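My jewellery check, with notes
By Sumathi Devadiga, November

I do this on the bed, because anything I drop stays put on the planet sheet (well, mostly!).

1. Clasps and catches. Open and shut each one twice. Mine all pass - just.

2. Stones. Look along the row on the bangle for gaps. 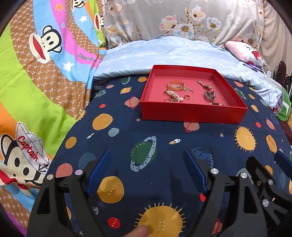
Red tray, bangle at the top, pearls just below.

3. Stringing. Tug the pearls and the amber beads gently, and if you see bare thread, off to Kamath for restringing. I paid 440 last time and grumbled all the way home.

4. Chains. Lift out anything with charms before it knots itself round the rest.
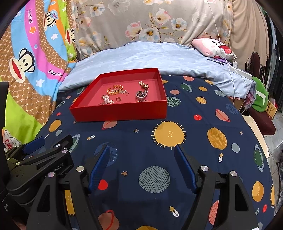 5. Rings
Check the small ones last, they hide under everything. Then tell the insurer if anything's gone up in value - mine want to know over 3,000.

14 shares - 2 comments

Brotov: Doing mine tonight, I've never once checked a clasp!

Gundton: Do you wipe the pearls too?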